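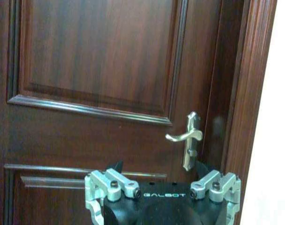

Page last changed: December, 4:15 pm

Home | Guest House | Meetings | Rooms | Contact

Reading time: 2 min

Larnham Guest House Group - Notes from the December meeting

Chair: Jolán Szalai. Notes: Seema Upadhyay. Apologies from the Borbély family, who sent their comments on the towels ahead of time (see item 4).

1. Last meeting
Notes approved with one fix. The hallway lamp is staying where it is, it was the hallway rug we agreed to move.

2. Doors and handles
Jolán went through the doors and was very happy to tell us that we are keeping the dark wood ones! Everybody loves that reddish-brown color against the white walls, and the raised panels look wonderful with a bit of shine on them. Traditley quoted us for painted replacements and we've decided to say thank you and no. The silver lever handles stay too. Guests do ask how the lock works, so Seema will add a line to the welcome sheet about the little thumb-turn on the plate below the lever. Polish: one tin is enough for now. Please use a soft cloth and go with the grain, and wipe the molding ledges while you're there - they collect dust faster than anything else in the house.

3. Bathroom 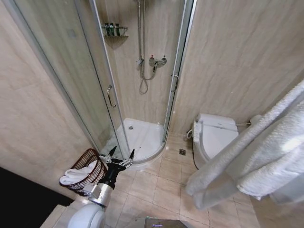
Cleaning time between guests was the big subject, and we had a great talk about it. We are now allowing 40 minutes for the bathroom, up from half an hour, and it already feels calmer. Jolán wants the work done from the top down, with the floor last. The curved glass gets the squeegee first and then a dry cloth, and the silver track along the bottom needs an old toothbrush every time. The three little green bottles in the wire caddy should be lined up with labels facing out, and the shower hose should hang in an easy loop without kinks. Seema showed us her trick with diluted vinegar on the glass and we were all impressed. Keep it well away from the wall panels, please. The bidet seat gets a damp cloth only, no sprays.

4. Supplies
The Tustaseo order is for 200 small bottles, shampoo and body wash mixed. That should carry us to spring. We have 74 bath towels in good shape after the sort-out, and the Borbélys would like the thin ones kept for floors. Agreed, gladly.

5. Guest comments
Lovely ones this time! Two people wrote about how quiet the rooms are, and one asked where we got the tiles. Jolán is looking for the old receipt.

6. To do
Seema - welcome sheet, squeegee hook
Jolán - tile receipt, call Traditley back
Everyone - bring spare toothbrushes

Next meeting in the breakfast room, 6:30 pm. Seema is bringing the plum cake again.

Filed under: House Notes, Rooms & Upkeep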